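4.2 The Open Day at Gresport

Before we come to what our visitors told us, it seems only fair to say how the day itself was run, as so much of the feedback makes sense only with that in mind. We opened the Gresport lab to the public on Jan 29, 2022, and were delighted to welcome 74 guests over the afternoon, many of them families from Zuvthorpe and a good number of staff from Wevier - some of whom had never stood near an industrial arm before. They came through in 3 sittings, and each one began at the large screen with our simulated work cell (Figure 2), where guests could start a short pick-up task themselves and take all the time they liked over it.
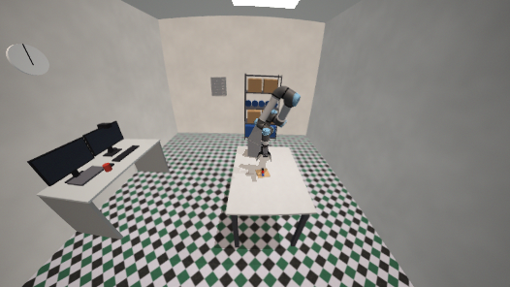
Figure 2. The simulated work cell used in the demonstration. The arm is mounted at the far end of the table, with its gripper pointing down toward a small red object and a small blue one.

Gerd Kuhlmann felt that guests should have been given the reins sooner, and remarked in the discussion afterward that people listen far more kindly to an explanation once they have made a mistake of their own. We have come around to this view, and the April session at Fakhoury was planned with a much shorter welcome talk and a longer turn at the controls.

The questions we heard were, we are happy to report, wonderfully varied. Younger guests mostly wanted to know how fast the arm could go, while the adults tended to ask who would be held responsible if it dropped something - a matter we had hardly touched on in our prepared remarks. Each sitting closed with a written form of 4 open questions, which guests could fill in alone or with the people they had come with. Shared forms are treated as a single response in the analysis that follows.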